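Which translation of the dam disaster book should I read?
4 min read

hlevchenko
Good evening. I want to read "The Valley Below Skastholm", the history of the dam failure. There are 2 English editions, the old one by Tindall and the newer one by Manasen. Which do you recommend? English is not my first language, so please consider this.

kumar_s
Take the Manasen. The sentences are shorter and it has maps. The Tindall has no map at all, and without one I was lost by the second chapter.

Nhyira A.
I do not agree with kumar_s. The Manasen edition left out the interviews with the night shift, and for me these are the heart of the book. On page 231 of my Tindall copy the gate operator tells how he telephoned three offices and was told to wait until morning. In the Manasen this has become one paragraph.

kumar_s
It was shortened, yes. But the author approved this, it is written in the preface. Some interviews repeated each other.

Nhyira A.
The preface says he was "consulted". I would not call this approval.

fiifi.arthur
I have both. Chapter 6 is much better in the Manasen, because the old translator confused the spillway with the drain tunnel and so the engineers look more stupid than they were. For the witnesses I go back to the Tindall. It was printed in only 2,000 copies, so look in libraries first.

hlevchenko
Thank you all. Is it very technical? I stopped reading another book of this type after 103 pages of concrete.

fiifi.arthur
No, mostly it is about the people and the inquiry. You can skip the appendix.

R. Rivadeneira
I vote for Tindall also. My copy came from a shop in Budby and the back cover is missing, but I read it in one week in January. I will bring it to the next meeting if somebody wants to borrow it.
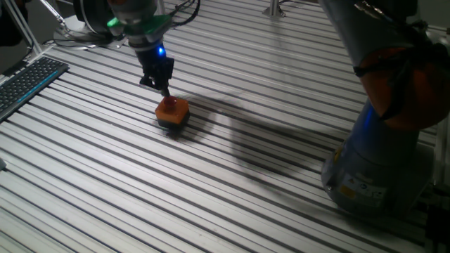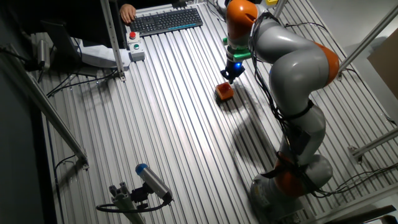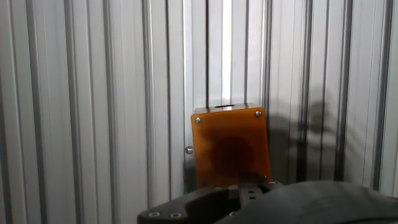
Ribbed aluminum in all three; robot arm in the first two.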